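6/7/25

I have been promising a post on the money side of all this since the arm arrived, and it's raining, so I'm finally sitting down with the folder of receipts and a very large coffee.

When I started planning I had one line in the budget, and it said "arm." I put 4000 dollars beside it and felt very grown up. Then I got the quote from Clistell, read down to the small print, and found that the fingers were extra, the mounting hardware was extra, and shipping was 181 dollars all by itself (for one box! a heavy one, but still). So if you are at the daydreaming stage, please start with a page that has lots of lines on it and leave a few of them blank. You'll fill them in, believe me.

I went back and forth for weeks between Voicu and Uvero for the gripper. Voicu's was cheaper and came with a nice case, but the spare fingers cost 51 dollars a set, and I know myself - I was going to need spare fingers. Uvero's set is 35. I went with Uvero and ordered two sets right away, and I'm glad I did, even if my savings account had opinions.

The cheapest part of the whole business has been the stuff on the table. I nearly bought a proper set of test objects, and then I opened the kitchen cupboards instead. Bowls, cups, a tray, a cloth, a sponge. Soft things and hard things, shallow things and tall things, and I'd still like more variety before I spend another cent on the arm. 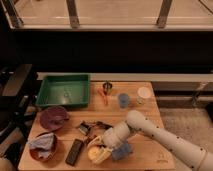
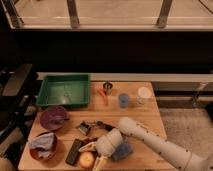
The arm over the table, with the green tray at the back and the cloth in its bowl.

The table itself deserves a line in your budget too. I priced a workbench from Tekwood and it was lovely, and it was also over my limit, so that one has moved to the September list along with a second set of mounting bolts and some better lamps. Measure your reach before you shop for a table, by the way. I did it the other way around and spent a whole evening with a tape measure and a bad mood.

Next on my list is a spare power supply, and after that I'm closing the wallet until fall. If you have bought one secondhand and been happy with it, do leave me a comment, I'd love to hear what you paid.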